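The wardrobe that pays you back

Every spring the same promise comes round in a new coat. This year it is the resale app, and the sum on the poster is £244, which is what Cletari says the typical home has hanging up unworn. I would like to know who looked in the cupboards.

The pitch is easy to like. You clear out, somebody else gets a bargain, and less ends up in the tip. Cletari and its rival Rateo both talk as if this were free money that the rest of us are too lazy to pick up. So in March I listed 23 things and kept a note of my time.

Eleven sold. After fees, postage and one refund for a jumper the buyer found "more green than expected", I was left with enough for a decent pair of shoes. Set against the evenings spent measuring sleeves and answering people who offered half and then vanished, the hourly rate would shame a paper round.

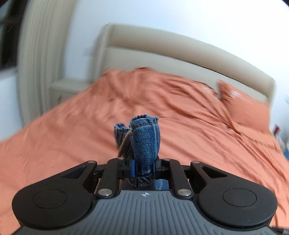

Children's clothes are meant to be the strong point, as they are outgrown long before they wear out. They are also the most crowded shelf in the shop. Search for plain leggings on Rateo and you get more than 1,000 results, plenty of them priced at £2 before postage. A seller at that price is giving things away and doing the packing as well.

Then there is the green claim. Tolov, which rents out storage to the bigger sellers, says that each second-hand sale replaces a new one. Does it? I bought four shirts while I was supposed to be getting rid of some. They were cheap, and I told myself I could always sell them on. I suspect that thought is worth a good deal to the people who take the fees.

None of this makes second-hand a bad idea. The charity shop on Shearer Street took my 12 leftovers in one bag – no photographs, no haggling, no star rating – and had the corduroy jacket in the window by teatime. It was priced higher than I had dared to ask.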